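Walk-through checklist, October game marathon for the children's ward fund
Checked by Mervin Landry, 2 hours before doors

Extension cords taped down – OK. The long one by the Tefera table got a second strip, just to be kind to everybody's toes.

Fire exits clear – OK now. Folks had stacked their coats there, bless them, and we moved the lot.

Room limit posted (123) – OK, both doors.

First aid kit – needs bandages. Lereo has offered to bring a box over.

Donation table steady – OK. We raised 55 dollars before we'd even plugged in, so thank you all so much!

Quiet corner for naps – still to do, please keep the walkway open. 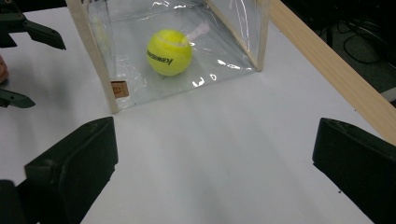 Tennis ball in its clear box, on the white tabletop.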